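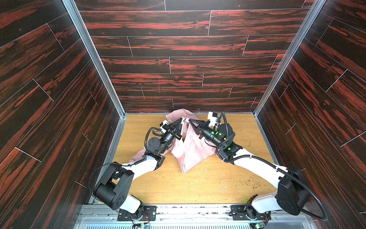
Slide 1. Two arms, two grippers, one pink cloth.

Speaker notes, gripper comparison talk, 2018-05-01
Speaker: Inês Bragança
Time: 25 minutes with questions

Good afternoon, and thank you for coming. My name is Inês and I work on the cloth handling station at Varela. Today I want to tell you how we compared two pairs of fingers for our grippers, and what we learned about the wrist cameras while we did it. The arms are the same in all tests. The controller is also the same. Only the fingers and the camera mount were changed.

(Wait until people in the back have found a seat.)

The first fingers are from Unby. They are stiff and they have a narrow tip. The second fingers are from Lilovine, and they bend a little when they close. Before the tests, most of us in the group believed that the soft ones will win easily. I also believed it, I wrote it in my plan in March.

We made 2384 grasps in total. A grasp counts as good if the cloth stays in both grippers for 10 seconds after the lift. With the Unby fingers we had 613 failed grasps, and this was fewer than with the Lilovine fingers. Please say this number slowly. Last time people asked me to repeat it.

Why is the stiff finger better for us? Cloth on a flat board has very little height. The tip must go under a fold or take the top of a fold. The soft tip moves away when it touches the board, and then it closes on air. When the fold is already high, the two fingers are almost equal.

Next slide. Stay here two minutes.

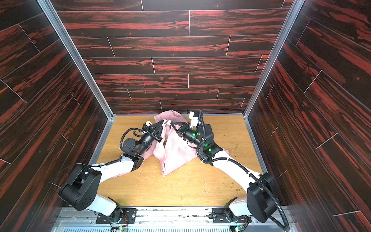

Can the same fingers be used on the left and on the right arm?
We use identical fingers on both sides, and we only calibrate the closing position separately. It takes a few minutes for each arm and we repeat it every morning.

Now the difficult part, pulling with two arms. When both grippers hold the same cloth, a small error in position becomes a strong pull. We tried a limit on the closing current first. It helped the motors, but the cloth slipped out more often. Then Imtiaz Gunawardena changed the controller so that the second arm follows the first one softly. He called this mode Flutside, and the name stayed. With Flutside the slipping became rare enough that we could leave the current limit alone.

If somebody asks about the delay: the commands go out every 10 milliseconds. We did not try faster.

About the cameras. The fixed camera sees both arms and the whole board, so it is good for choosing where to go. For the last centimeters I prefer the wrist camera. It moves with the gripper, and it shows how the edge of the cloth lies on the finger. The weak point is the background. When the wrist turns up, the camera looks out into the room and the exposure changes. We fixed the exposure by hand after 300 grasps, and I should have done it from the first day. 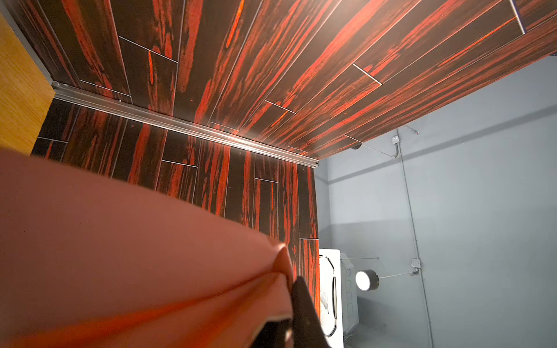 Slide 4. What we will try next

First, a stiff finger with a thin rubber layer on the inner side only. The tip stays hard.
Second, a lower camera mount, so that the finger tip is seen earlier during the approach.
Third, thicker fabrics. I have no numbers for towels yet, so please do not promise anything about towels.

Thank Imtiaz by name. Leave slide 4 on the screen during the questions, and ask people to use the microphone.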